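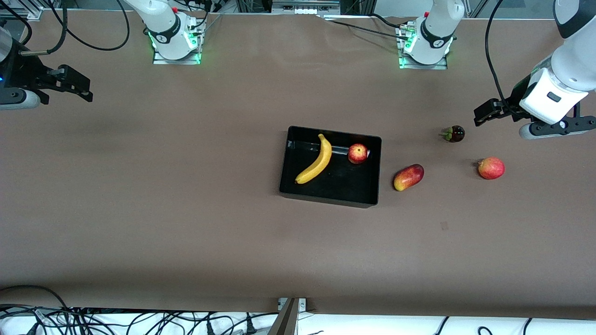 Why fruit ripens in company

Ethylene, storage and the trouble with a mixed bowl

Fruit keeps breathing after it is picked. The cells go on taking in oxygen, burning sugar and giving off carbon dioxide, water and heat, and the speed at which they do so sets how long the fruit will last. Growers call this respiration, and almost everything done in a packhouse or a cold store is an attempt to slow it down.

For storage purposes fruit falls into two groups. Climacteric fruit, which includes apples, bananas, mangoes, plums, pears and peaches, shows a sharp rise in respiration as it ripens and can complete the process off the tree. Non-climacteric fruit, such as grapes, strawberries and citrus, does not. A sour orange taken home on Saturday will still be sour a week later, although its skin may have dried.

The signal

The rise in the first group is tied to ethylene, a simple gas made by the fruit itself. Once a ripening fruit begins to produce it in quantity, the gas prompts the tissue to produce more. Starch turns to sugar, acids fall, the pectin holding the cell walls together breaks down and green pigment is lost. Neighbouring fruit responds to the same gas, which is how one ripe apple can bring on a hand of green bananas.

Delwyn Rutherford manages the long-term stores at Plodura, a growers' co-operative with 487 members. Her rooms are sealed in autumn and some are not opened until June. Oxygen is brought down to a few per cent and the temperature held just above freezing, with the exact setting depending on variety.

"People think of it as a fridge," she says. "The cold does half the work. The gas does the rest, and if you get the gas wrong you can lose the room."

Too little oxygen and the fruit begins to ferment, giving an alcoholic taste and brown flesh. Too much carbon dioxide can cause internal browning as well. Plodura samples each room weekly through a hatch, and fruit is cut, pressed for firmness and tested with iodine, which stains any remaining starch dark blue.

Cold has limits

Low temperature suits apples and most plums. It does not suit fruit from the tropics. Bananas held below 13C suffer chilling injury: the skin greys, and the fruit may never ripen properly afterwards. Mangoes behave in much the same way, with pitting of the skin and uneven colour, and the damage often shows only after the fruit has been moved back to a warm room.

Cyril Lockwood ran ripening rooms for the importer Cekard before he retired. Bananas arrived green and were gassed with ethylene on a set schedule, the temperature being lowered in steps as colour developed. A four-day programme gave firmer fruit than a faster one, he says, but it tied up the room.

"Pulp temperature was the figure I trusted. The air can read one thing and the middle of the box quite another. Stack it badly and you get yellow on the outside of the pallet and green within."

At home

The same rules apply on a smaller scale. Gobnait Costello, who teaches food storage at Cistotska, advises keeping apples in the fridge, in a drawer away from leafy vegetables. Lettuce and broccoli make little ethylene of their own but are damaged by it, the first with russet spots and the second with early yellowing.

Bananas and unripe mangoes belong on the worktop. Plums can be left out until they yield slightly at the shoulder and then chilled, when they will hold for several days. A closed paper bag speeds matters by trapping the gas while letting moisture out. Plastic traps both and encourages mould.

Bruising also matters. Wounded tissue gives off ethylene, and broken skin lets in fungal spores. Costello suggests checking the underside of stored fruit every couple of days and using any soft pieces first, cooked if necessary. The bowl itself should be wide and shallow, out of direct sun and away from the back of the cooker.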